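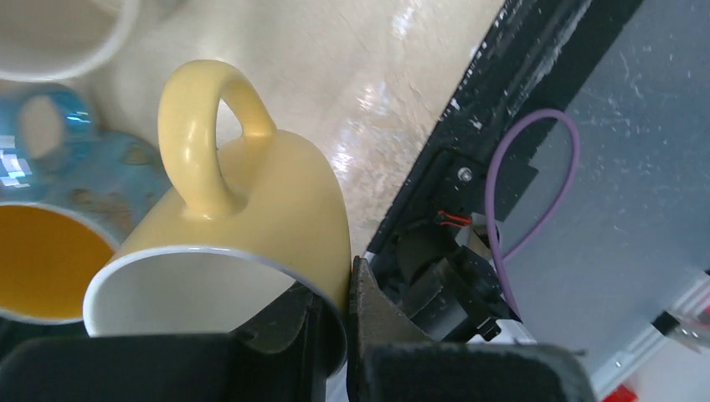 Mayo, diez de la noche

¡Qué día más tonto y qué bien me lo he pasado! Llevaba semanas diciendo que iba a poner orden en las tazas y hoy por fin me he puesto, sin plan ninguno, con el café a medio beber y la radio puesta. Eylül dice que solo a mí me hace ilusión una cosa así. Puede ser. Pero es que las tazas son lo más divertido que tenemos en casa, y estaban apiladas de cualquier manera al fondo del armario, donde no las disfruta ni el polvo.

Primero la amarilla, claro. Amarillo clarito, blanca por dentro, con esa asa gorda y redonda en la que me caben 2 dedos sin apretar. Es mi favorita desde que la traje de Gurkcombe, de aquel viaje en el que llovió sin parar y acabamos metidas en todas las tiendas de la calle mayor (y qué gusto, por cierto, no me quejo nada). Delwyn quería que compráramos el juego entero. Ocho tazas iguales, ¡ocho! Me negué. A mí me gustan desparejadas, que cada uno llegue a la cocina y elija según cómo se haya levantado. La azul, por ejemplo, es de mañana lenta: por fuera tiene ese moteado azul claro con unas manchitas marrones muy suaves y por dentro es de un naranja tirando a amarillo que parece que ya trae el zumo puesto. Me encanta esa sorpresa de asomarte y encontrarte otro color.

Mererid llamó a media mañana y la tuve en el altavoz casi una hora mientras yo iba sacando cosas. Me contó lo del piso nuevo, que ya tiene llaves, que la cocina es minúscula y que no tiene ni un plato. Le dije que viniera a elegir tazas, que aquí sobran. Luego colgué y me entró el pánico: ¿y si elige la rosa?

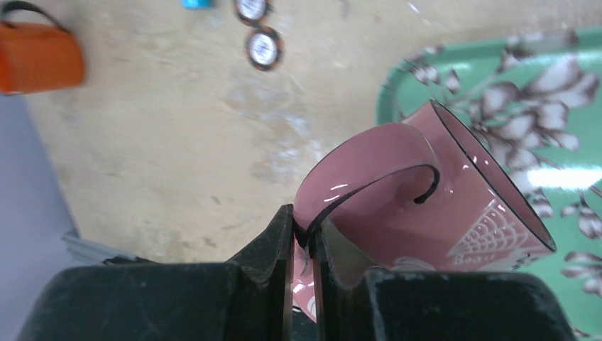

Porque la rosa no se toca. Me da igual que sea de Halloween y que estemos en mayo, una telaraña blanca y un «Boo!!» alegran cualquier desayuno del año. Defne se ríe de mí porque la uso hasta en agosto, con el té helado. Y además hoy he descubierto que queda preciosa con la bandeja verde menta, la de las flores blancas y malvas, que yo tenía por una bandeja de visitas, muy seria ella, y mira por dónde. Rosa y menta, como un helado de dos bolas. Se me ha ocurrido que el domingo que venga alguien a merendar (¡tacho lo de domingo, el día que sea!) la saco así, con la rosa encima y unas galletas, y que piensen lo que quieran.

Comí tarde, de pie, unas sobras de arroz. Eylül volvió a las cinco y se puso a ayudar, es decir, a opinar. Tuvimos una discusión larguísima y muy agradable sobre si ordenar por tamaños o por colores. Ella es de tamaños. Yo, de colores, sin remedio, y le puse como argumento la naranja, que si la escondes detrás de una grande es un crimen.
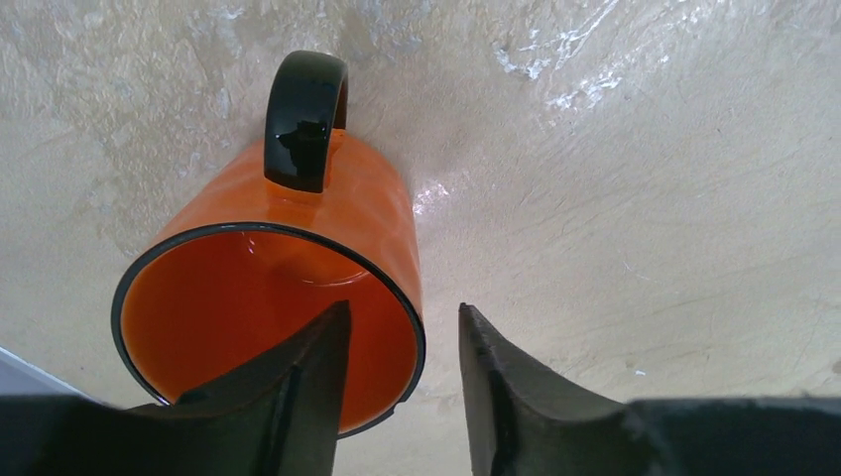 La naranja del asa negra, tumbada y tan guapa.

Es que ese naranja no se puede tener a oscuras. Y el filito negro del borde, a juego con el asa, me parece un detalle finísimo. Yavuz la llama «la calabaza» y se la pide siempre que viene, aunque luego se deje el café a la mitad.

Ganaron los colores, por cierto. Eylül se ha reservado el derecho de revisión.

Lo demás de la tarde se nos fue en las cosas pequeñas, que son mi perdición. Una empieza con tazas y termina con fichas de póquer, un muñequito y un rotulador de un azul celeste rabioso que me ha puesto contentísima, con la falta que me hacía para las etiquetas de los botes. Las fichas me han traído de golpe las partidas del invierno, con Delwyn faroleando fatal y todos fingiendo que nos lo creíamos. ¡Tenemos que repetir! Le he escrito en ese mismo momento y me ha contestado con tres signos de admiración, así que lo doy por hecho. 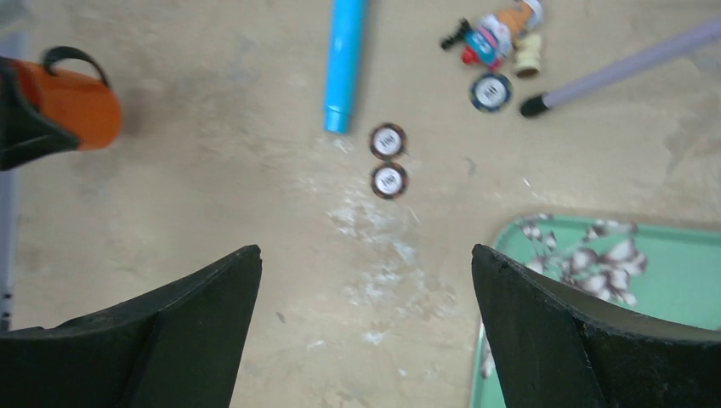 Fichas, rotulador y muñequito: el capítulo de las cosas pequeñas.

Al muñequito le he cogido cariño. Quiero buscarle un hueco en la repisa, cerca de la radio, donde le dé la luz por la mañana.

Ahora estoy en la cama con los pies helados y una lista mental que no se calla: forrar el estante de arriba, comprar ganchitos para colgar las que tienen el asa ancha, avisar a Mererid de que puede elegir la que quiera menos la rosa. Y menos la amarilla. La naranja tampoco, que Yavuz se me enfada. Creo que mejor le regalo unas nuevas y vamos juntas a elegirlas, que me apetece muchísimo.

Mañana desayuno en la azul.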